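Laboratory Technician, Surface Coatings (Abrasion and Stain Testing)

Selano Materials Testing
Location: Stelmakh site, Building 2
Hours: full time, day shift
Contract: permanent, following a probation period
Reports to: Section Lead, Coatings
Posting date: 2022-12-28

About the position

Selano tests coated and laminated surfaces for manufacturers of office, school and kitchen furniture. The Coatings section handles abrasion, scratch, stain, gloss and adhesion work. The section is adding one technician to the abrasion and stain bench. The start date is in February, with some flexibility for candidates who must give notice to a current employer.

The technician prepares specimens, runs tests to written methods, records results and keeps the bench equipment within its calibration dates. The position does not include sales contact. Clients sometimes attend tests in person, and the technician is expected to explain the procedure to them in plain terms. Questions about the meaning of a result for a client's product are passed to the section lead.

Duties

Receive and log incoming panels. Check each panel against the order sheet for size, finish and quantity, and report any shipping damage before the panel is unwrapped further.

Cut specimens on the panel saw and drill center holes for the rotary abraser. Saw training is provided on site. Prior experience is useful but is not required.

Condition specimens in the climate room before testing. Conditioning times are set by the method and are not shortened to meet a delivery date.

Run rotary abrasion tests. A typical order calls for inspection at 1000 cycles and a final reading at 2000 cycles, with mass loss recorded at each stop. Wheels are refaced between specimens.

Apply stain agents under cover glasses, time the exposure, clean the surface and grade the result in the viewing booth. The standard stain set has 44 agents, including coffee, mustard, ballpoint ink, hand cream and several cleaning products. Grading is done by two people working separately – the technician will be one of them on most orders.

Measure gloss and color before and after exposure. Enter readings in Stadata, the laboratory's records system, on the day they are taken. Paper notes are kept as a backup and filed by order number.

Inspect full-size tabletops and wall panels for coating defects such as pinholes, orange peel and uneven sheen. Matte white finishes make up a large share of this work. Low-gloss surfaces show hand marks and burnishing more readily than satin ones, and they must be handled with clean cotton gloves.
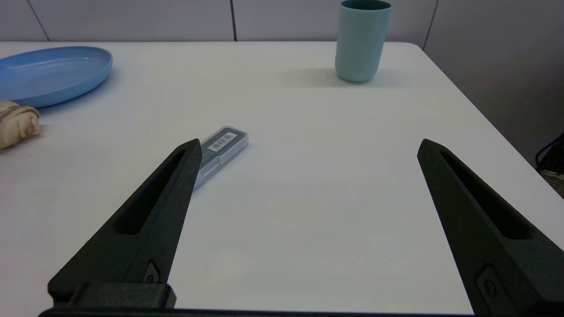 White tabletop with a smooth matte surface; light gray paneled wall behind.

Maintain the bench. This covers daily checks on the balance, weekly cleaning of the abraser vacuum line, replacement of worn wheels and orders for consumables. Calibration by outside contractors is scheduled by the quality office, but the technician prepares the equipment and signs it back into service.

Required qualifications

Two-year technical degree in chemistry, materials, wood technology or a related field, or equivalent work experience in a testing or production laboratory.

Normal color vision, confirmed by a screening test at the second interview. Visual grading cannot be assigned to staff who do not pass this screening. Candidates who do not pass may ask to be considered for other openings in the building.

Ability to lift panels of up to 44 pounds without assistance. Larger pieces are moved with a cart or by two people.

Ability to follow a written method exactly and to record deviations when they occur. Spreadsheet skills at the level of basic formulas and charts.

Clear written English. Test notes are read by auditors and must be understood without the author present.

Preferred qualifications

Experience with rotary abrasion, cross-cut adhesion or pencil hardness tests.

Experience in a laboratory accredited to ISO/IEC 17025.

Working knowledge of coating types used on furniture, including UV-cured lacquers, powder coatings and melamine-faced board.

Working conditions

The laboratory is held at a constant temperature. The saw room is not, and it is cold in winter. Hearing protection, safety glasses and gloves are supplied. Safety shoes are reimbursed once per year on presentation of a receipt.

Stain work involves small volumes of solvents, dilute acids and household cleaners under local extraction. Candidates with a known sensitivity to any of these should say so at the interview stage.

Expect 70 percent of working time at the bench, with the remainder divided between records, specimen preparation and storage. Overtime is occasional and is paid. There is no night or weekend work in this position.

Pay and benefits

Pay follows the Selano technician scale, grades 2 to 4, according to experience. Benefits include health coverage from the first day, paid vacation and a training allowance. Parking at the Stelmakh site is free. The Idalel bus stops at the main gate.

How to apply

Send a résumé and a cover letter of no more than one page to the Selano personnel office, by mail or through the application form on the openings page. Use the reference "Coatings Technician" in the subject line. In the letter, describe one test or measurement you have carried out repeatedly, the equipment used, and the main source of error in the result. Letters that omit this item will be returned for completion.

Do not send certificates or copies of identity documents at this stage. They will be requested if an offer is made.

Selection has two steps. The first is a telephone interview on experience and availability. The second is held on site and includes the color vision screening, a short written exercise on rounding and units, and a practical task in which the candidate weighs and labels a set of specimens. Travel costs for the second step are refunded up to the price of a standard rail fare.

Applications are reviewed in the order received, and the posting stays open until the position is filled. All applicants will receive a written reply.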